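Search this site Search Enter keywords Go

An afternoon at the Brostgate teaching lab

Share 41 Comments 20

I went to the January open day at Brostgate with Nestor Cruzado, who used to repair hospital equipment with me and still reads everything on the subject. The lab works on teaching surgical robots to sew. Visitors had to sign in at the side door and leave their coats in a locker that took a coin, which neither of us had. The woman at the desk lent us two.

The tour began upstairs in a room called Ignacio, where the operators sit. An operator puts his forehead against a viewer, slides a thumb and finger of each hand into a pair of grips, and works two arms that are in the next room. There are pedals for the camera and for parking the arms while he shifts his hands. Everything is saved as he goes – the video, the position of each joint, how far the jaws are open. One full stitch with its knot is one demonstration. The lab had 989 of these when we visited and wants 2000 before the next round of training.

Amado Sison led our group. He has been an operator there from the start and he answered questions without a script. He told us the hard part of the job is being consistent. If he picks the thread up one way in the morning and another way after lunch, the program that learns from him gets two lessons and does neither of them well. So the operators agree on an order of work and keep to it. When one of them finds a better way to make a loop, they talk it over before anybody uses it.

We then watched a stitch on the monitor. The thread was already through the cut, with blood smeared across the pale tissue on both sides of it. The right instrument had hold of the thread close to the wound, and the left one was higher up with its jaws a little open, near a loop of black thread. 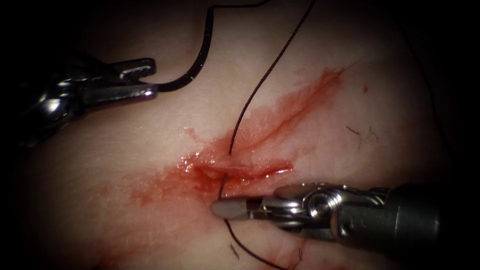

Can the operator feel how hard he is pulling?

On this system the grips give nothing back, so he judges the pull by eye, from how the thread straightens and how the edges of the cut move.

Sison said new operators break a lot of thread in their first weeks. After that they learn to read the screen and mostly stop thinking about it. Nestor asked whether the broken ones get thrown out. They are kept and marked as failures, and a smaller set is made up of recoveries, where the operator drops the thread on purpose and picks it up again. The early program had never been shown a dropped thread. When it lost one, it went on tying a knot with nothing in its jaws.

After that we were allowed to try. The practice station uses a foam pad and a thick cord in place of real thread. You get 20 minutes in the seat. I passed the cord between the jaws a few times and never got a knot. The arms follow your hands at a reduced scale, so a big movement at the grips is a small one at the tips, and I kept running out of room and reaching for the wrong pedal. Nestor made one loose knot and was pleased with it.

Downstairs there was a stand from Bulleo, a small firm that makes the practice pads, and a talk on the labeling software, which is called Tatetti. The talk ran long. The useful part was seeing a demonstration cut up into steps along a bar – grasp, pass, pull, loop, tighten – with a person checking each boundary by hand. It is slow work, and it needs somebody who knows what a stitch should look like.

Coffee was in the front hall and had run out by 3:30. Parking behind the building is free, but the gate sticks, so leave the car on the street if you are in a hurry. The lab plans another open day once the new training round is done, and the sign-up sheet is at the desk.

20 comments Share this post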